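Writing Down the Rules: A Good Practice Guide for Two-Handed Gripper Recordings

Student project report by Italo Mazza
October 20, 2025

When I joined the Vultuter project, the recording rules lived mostly in people's heads. You asked whoever was at the next table, and you got a kind and patient answer that didn't quite match the one you got the day before. My project was to collect those habits, argue about them with everybody (thank you all for putting up with me!), and turn them into one short document that a new operator could read over coffee.

1. Before recording

The first draft had 14 rules and the final one has 8. The opening rule is that the fingers start apart, with clear tabletop between them, so every recording begins from a position we can compare with the others. 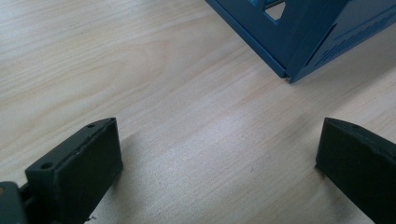 Figure 1. Gripper fingers spread over the tabletop, with a blue plastic object farther back.

2. Moving at a sensible pace

I went through 319 clips from our Grallero folder, and speed was the thing I wrote the most notes on. A view from the gripper smears very easily when the hand swings, and then whoever labels the clip has to guess at the edges of things.
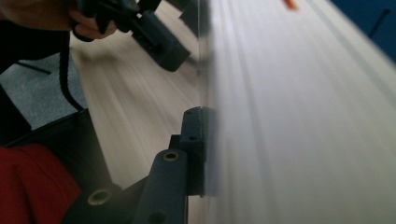 Reading time: 2 minutes

The rule we settled on asks operators to slow down near any object and to keep the quick moves for the open stretches. I wanted a speed limit in numbers, but my advisor pointed out, very gently, that people can't read a number off their own wrist.

3. Table layout

Tape on the front edge of the table marks positions, and the guide asks that it stay put between sessions. Both hands should come in from the operator's side, one to each side of the item.
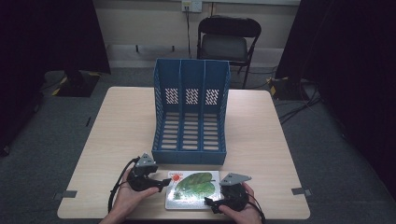

Figure 2. Two grippers on either side of the leaf card, organizer behind it.

Cables got a rule of their own after a long discussion. They should run outward, away from the item, with enough slack for a full reach.

4. Keeping the other hand in mind

With 2 grippers working over one table, each operator's attention drifts to whichever hand is busy. The guide asks that the waiting hand stay open and a little above the surface.

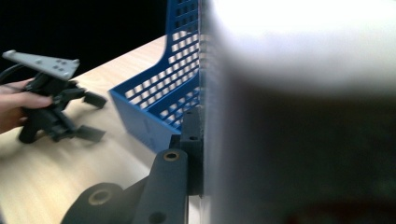

5. What is still open

We haven't agreed on how worn a finger pad can get before it's replaced. The Cotik checklist I started from says nothing on the subject, so I plan to bring a proposal to the group in November.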